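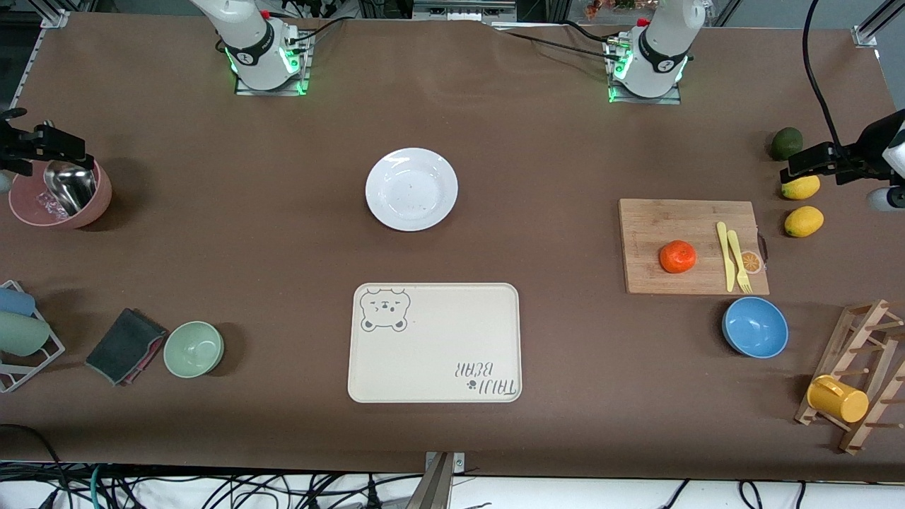

Drellalell Workshop on Language and Learning – Frequently Asked Questions

Who can submit an abstract?
Everybody who works on computational models of language. Students are welcome, also without a supervisor as co-author.

How long should the abstract be?
Maximum 2 pages, references not included. Please use the Brotura template and do not change the margins.

Can I send work that is already published?
Yes, but tell us in the submission form. Such work can be only a poster.

How long is a talk?
You have 20 minutes, questions included. The chair will stop you when the time is over.

My experiment uses a language other than English. Is it a problem?
No, we are glad about it. Please give glosses for all example sentences.

Where is the workshop?
In the Mirzaei building, room 243. The poster room has 94 places – please register before the end of April if you want to be sure of one.

Will the talks be recorded?
Only if the speaker agrees. Recordings go on the Usside page after the workshop.

Whom can I ask about a visa letter?
Write to Esmaeil Khosravi and include your full name as it is in your passport.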